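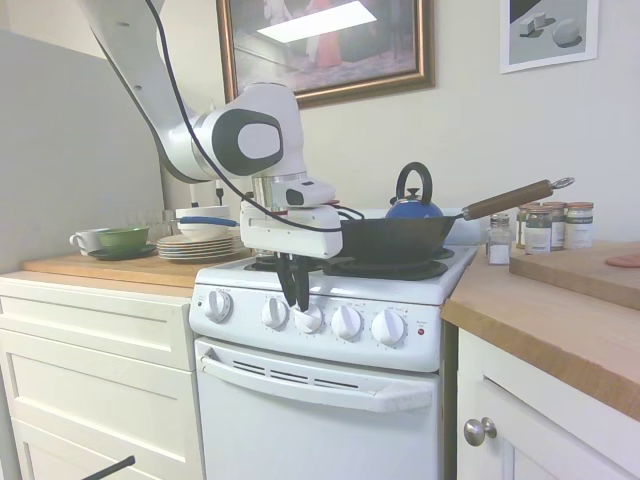 4. Recording a land complaint against a supplier

You have reached the part of the Trutix guide that people skip to when a newspaper has already rung. Welcome. Make yourself a tea and go back to Section 3 if you haven't yet set up your supplier list. A complaint needs a company to be attached to, and Trutix won't let you attach it to a general feeling.

The worked entries use Drumum, a rubber grower, and its share listing, as watched by the research desk at Jilstead. Your own supplier will have a different name and the same lawyers.

4.1 Opening the record

1. From the Suppliers screen, choose the company and press New Complaint.

2. Pick a type. The choices are Land, Price Paid, Labour, Water and Other. If a village says its land was taken and its crop undervalued, open two records and link them. Do not use Other. Other is where complaints go to retire.

3. Enter the place name as the people living there spell it. The company's spelling goes in the Also Known As box, along with whatever the land registry came up with. Trutix copes with accents, so Lã can be Lã throughout and need not become La, L? or the empty square.

4. Enter the area in hectares. If the claimants say 300 and the company says 76, enter both, each in its own box. Do not enter the average.

Note: A blank area is allowed. A zero is read as "no land in dispute" and closes the record, with a cheerful green tick.

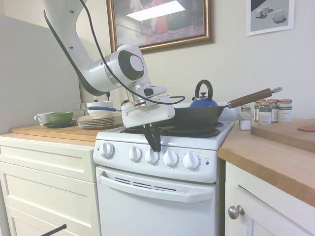 Yhon Alvarado wrote in after the last edition to say that step 4 had cost him an afternoon: "I had a hand-drawn map, a company map and a government map, and the river was in a different place on each. Which one do I upload?" All of them, Yhon. Use Add Source for each map and leave the Preferred box unticked until somebody has walked the boundary.

4.2 Adding sources

1. Press Add Source and choose Document, Interview or Visit.

2. For an interview, fill in who was present. "Community meeting" is not enough. If the estate manager was standing at the back with his arms folded, there is a tick box for it (Company Present), and ticking it changes how the interview is weighted.

3. Set the name level. Full Name shows to everyone with a login, Initials shows to your team, and Sealed shows to you and one other person you choose. New records start at Sealed.

4. For anything taken from a share prospectus, give the page number. Land disputes tend to live near the back, after the directors' pay and just before the glossary.

CAUTION: Lowering the name level from Sealed cannot be undone once a report has been sent out. The program asks you if you are sure. It then asks again. Please read the second box, which is worded differently from the first on purpose. 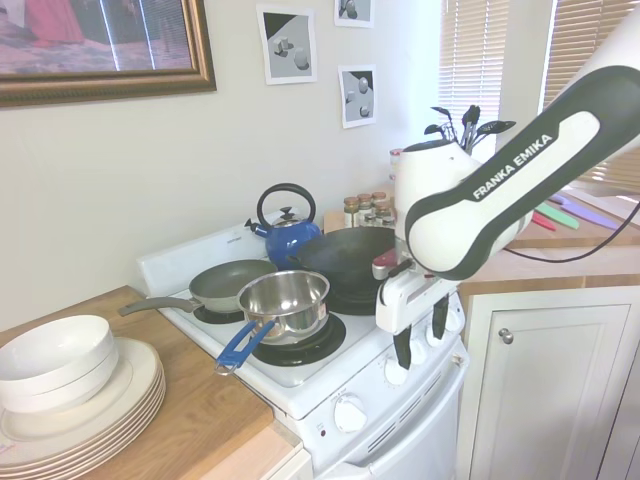 But what if the company answers the complaint before I have finished typing it in, asked one reader of the August edition. Save the record as a draft, then add the reply as a Document with the sender set to Company. A reply does not count as a settlement, however thick the paper.

4.3 Scoring and sending

1. Press Score. Trutix wants at least 2 sources, and they must not be the same press release in different fonts.

2. Read the score sheet before anyone else does. A high score means the complaint is well supported. It says nothing about whether the shares will go up, and we would be grateful if people stopped ringing Jilstead to ask.

3. Choose Send for Comment. The company gets the summary and the questions, never the sources.
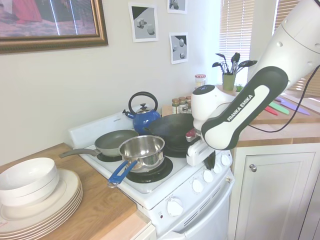

4. Set the reply date. Allow the company's head office a working week, and longer if the questions have to be passed on to the estate. Extensions are logged with the reason given, word for word, and some of them make good reading.

5. When the date passes, press Close Comment Period. If there was no answer, the report prints "The company did not reply". You can edit the wording but not remove it.

Note: Records stay open until the claimants' side has been marked Heard. If the Close button is grey, look there first, and then at Section 7, Grey Buttons.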